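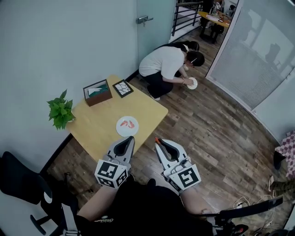

T. Quiambao

The Clindlow Electronics Club went over to Clildale in May for the open afternoon at the robotics workshop, which is on the second floor of the old Medex building. There were 14 of us. Parking was behind the building and the elevator was working, so everyone who signed up made it upstairs.

For those who couldn't come, the workshop does not build robots. It records people doing ordinary jobs with their hands, and the recordings are used to train robot arms to do the same jobs. Several members had expected to see big arms swinging around behind a safety fence. What we got was a demonstration at a small table with a plant, a tissue box and a plate on it, and two grippers held by a person.

The grippers are the main thing to understand. They work like the end of a robot arm, with two fingers that close on whatever you want to pick up, but there is no arm behind them. The operator holds one in each hand and does the job with them. The reasoning is that if a person does the job with the same fingers the robot will have, the recording carries over to the robot more easily than a video of bare hands would. A bare hand can do a lot of things that two fingers can't, and a robot with two fingers gets nothing useful out of watching it.

Each gripper has a white cube attached with black square patterns printed on it. We were told these are position markers. A camera that can see a cube can work out where the gripper is and which way it is turned. The patterns are different from face to face so the software always knows which side it is looking at. The club used something similar for the line-following project a couple of years back, only ours were printed on copy paper and taped to the floor, and they got scuffed the first evening.

There is also a small camera on the gripper itself, looking out past the fingers. Between that one and the others, a job gets recorded from more than one point of view. The guide said the view from the gripper matters most for the last few inches, when the fingers are closing and the operator's own view may be blocked by the shell.

The table work is kept simple on purpose. Our host talked us through the sort of job they record: pick up a plate, put it somewhere else, move a piece of food, pull out a tissue, straighten a small picture. Then the things on the table get shifted and the job is done again. A single job may be recorded 700 times before they call it finished. One of our members asked if the operators got bored, and the answer was yes, which is why they trade places and take breaks.

We asked why they don't clear the place out and work in front of a plain backdrop. The answer was that a robot trained that way tends to get lost as soon as it meets a real room. They want doors, chairs, cables, people going by and whatever happens to be on the other side of the glass. If something in the background changes between one recording and the next, so much the better, as long as the job itself is done properly.

After the talk, members who wanted to could try a gripper. It is harder than it looks. The fingers don't tell you how hard you are squeezing, and you find yourself watching the object the whole time. Most of us reached too far on the first try and bumped the thing we were meant to pick up. Holding one is fine for a minute or so, and after that you feel it in the forearm. The operators rest their elbows when they can. Using both hands together was another step up, and only a few of us got a plate from one end of a practice table to the other without setting it down partway.
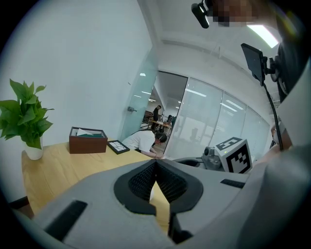 The fingers have a textured pad on the inside, and there was some discussion of what the pads should be made of. Smooth rubber picks up dust and starts to slip. Softer materials hold better but wear out. The workshop changes pads when an operator complains, and they keep a box of spares in a drawer next to the soldering station. We were allowed to handle some of the old ones. A couple of members thought a patterned silicone sheet sold for kitchen use would do just as well at a lower price, and they have promised to bring some to a meeting.

The question period ran long. These are the ones I wrote down.

Does the recording include force? Not in the setup we saw. They record position, finger opening and video. Force sensing has been tried and they may go back to it.

What happens to a bad recording? If the operator drops something or does a step out of order, it gets marked. Some of these are thrown out and some are kept, as it can be useful for the robot to have seen a mistake and the recovery from it.

What about the faces of people who walk by? They blur them before the video goes anywhere. Visitors on the open afternoon were asked to sign a sheet at the door about this. If you signed and have changed your mind, call the workshop's front desk and they will take care of it.

How long before one of these does the dishes? Our host would not give a date. They have a robot arm at another site that can move a plate to a rack when the plate is one it has seen before. Glasses are still a problem, and so is anything wet.

Can the club borrow a pair? No, but they will let us have the printed marker patterns, and the software that reads them is free to download. I have put the patterns in the club's shared folder under "Clildale visit." Print them at full size with no scaling or the distances will come out wrong. Matte paper works better than glossy, which throws reflections under overhead lights.

A smaller point for anyone thinking of building a hand-held gripper at home. Cable routing seems to be half the job. The operators said that a cable pulling on the wrist throws off the motion more than the weight of the gripper does, and that they rerouted everything more than once before they were happy. Leave plenty of slack, and fix the cable near the grip where it won't swing.

We finished at 4:30 and most of the group went for coffee across the street.

The next open afternoon in Clildale is planned for the fall. Space was limited to 14 this time and will probably be limited again, and there are already 13 names on the list, so get in touch soon if you want to be on it. Members who missed this visit will get first call. Wear closed shoes, and leave large bags in the car, as there is very little room to put anything down.

Dues for the year can be paid at the next meeting. Please bring back the borrowed oscilloscope probes.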